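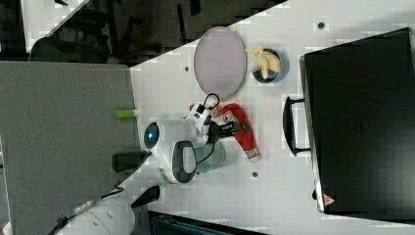 Teaching by demonstration: frequently asked questions
Rikcombe manipulation bench, operator pages
Page maintained by Themis Fragkou. Last revised Wed 21 March.

Who can record demonstrations?
Anyone who has finished the bench induction and has a login for Mazurek, our recording software. You do not need to write code. Induction covers the stop button, the two control modes and how to label an episode.

What is the difference between hand guiding and remote control?
In hand guiding, the arm is put in a compliant mode and you move it by holding the wrist. In remote control, you stand at the operator station and move a leader handle, and the arm follows. Mazurek stores joint positions, gripper opening and the camera streams in the same format for both.

Which mode should I use?
Remote control, for anything that will be used in training. Your hands stay out of the camera views. Hand guiding is fine for finding a comfortable approach angle or for checking reach at the far edge of the table. 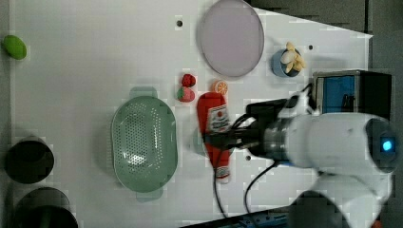
How long should one episode be?
One pick and one place, recorded from the home pose back to the home pose. If an episode runs past 50 seconds, stop and start again. Long pauses are learned along with everything else, and trimming them afterwards takes longer than a second attempt.

How many demonstrations does a task need?
We ask for 50 per task before the first training run. Split them over at least 2 operators. If the trained policy misses in one part of the table only, record 14 more there before asking for a full new set.

Do I have to reset the objects to the same position each time?
No. Change the position of the target object after every episode and its orientation after every 5. Leave the other objects where they are within a block, then rearrange them between blocks. Mark the block number in the notes field.
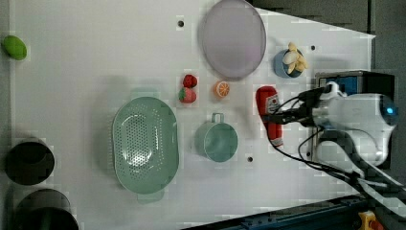
Can the target be close to other objects?
Yes, and some of your episodes should be recorded that way. Clear space makes for easy grasps and a policy that fails as soon as the table fills up. Keep enough room for both fingers to open fully on either side of the target. Handles deserve some thought: a mug with its handle toward the top of the table, as with the teal one beside the colander, presents a different grasp from the same mug turned a quarter. Record both, and put the handle direction in the notes. Check the cables as well before you start an episode. If a loop is lying over the object you intend to pick up, return to home and rotate the wrist until it clears.

Why does the arm lag behind the leader handle?
Joint speed is capped by the Zokia controller. Move more slowly and the lag disappears. Do not raise the cap yourself. If the lag remains at low speed, close the preview windows you aren't using and restart the session.

Soft objects change shape in the gripper. Is that a problem?
Not usually. Close until the object is held and stop there. Full force on a plush item hides the grasp width from the recording and wears the seams.

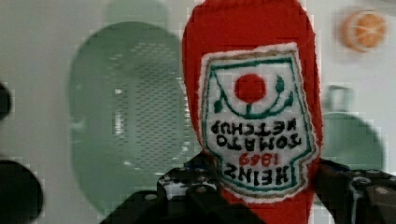 Lift straight up for the first few centimetres, then move sideways. If the object slips and you recover it, keep the episode and tag it "recovery". If it leaves the table, discard the episode.

Does it matter which way up an object is held?
Only if the task sheet says so. Where the sheet gives a final orientation, do the turning in the air, well above the other objects, and lower the item slowly.

Should I delete failed attempts?
Tag them "fail" and leave them in the session. They are left out of training by default, but we use them when we test the success detector. Delete only episodes with a camera dropout or a wrong task label.

I bumped the table. Do I need to recalibrate?
Run the short check from the Mazurek menu. If the reported offset is over 2 millimetres, do the full calibration, which takes 14 minutes. Do not record in between.

Where are the recordings kept?
They copy overnight to the Trirnisdale server and are removed from the bench computer after 5 days. Sessions recorded before July used the old folder layout and must be converted before you can merge them with newer ones. The converter is under Tools, Import Legacy Session.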